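Drolia Two-Arm Hand Trial Kit
Rental and purchase. Page revised 11/30/18

The Drolia kit is for people who have read enough gripper brochures and would like to drop something on their own time. It comes as a matched pair of mounts, a controller, the cabling, and your choice of hands, and it goes onto most mid-size arms with the screws supplied. It won't fit the arm you bought at auction. Please don't call about the auction arm.

What you can try

The Yusuf hand is the one everybody asks for, as it has fingers and photographs well. It closes around odd shapes, tolerates a part that was set down crooked, and costs what you'd expect. The Trosis gripper is plainer, quicker to close, and much easier to explain to accounting. Plenty of customers rent both and end up with one of each.

Every kit ships with 8 sample grasp programs. Six are useful. The other two were written for a trade show, and we keep them in because people get upset when we take them out.

The hose job

Blocks and cans flatter every gripper on the market, so our demo bench at Hirkham runs on breathing-circuit hose. Hose is light, it bends when you'd like it to stay straight, and a ribbed section grips very differently from a smooth cuff. Squeeze too hard and the end goes oval. Squeeze too little and it turns in the fingers as soon as the other side pushes.

The standard trial is to hold one end in each arm, bring them into line, and join them. We ran 600 joins per hand setup while writing the starter settings, and the lesson was to spend your first morning on where you grab and leave force for the afternoon. Holding close behind the cuff beats holding the cuff itself more often than you'd think. 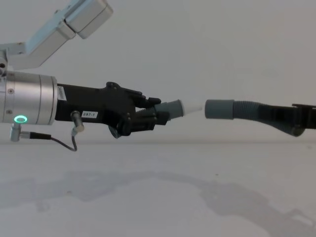
Alignment is set from the controller, one arm at a time. Let one arm hold still and have the other do the approaching. If both of them correct at once, you get a very polite dance and no connection.

Specifications

Hands per kit: 2
Controller log: last 107 moves, then it starts over
Power: wall outlet, cord included
Manual: printed, with the April corrections already pasted in

Rental is by the month, and rent counts toward the purchase price if you decide to keep the kit. Fingertip pads are treated as consumables. You will consume them.

Related items
Yusuf replacement fingertip pads
Trosis gripper, single
Drolia cable strain relief set
Hirkham demo bench booking
Wrist adapter plates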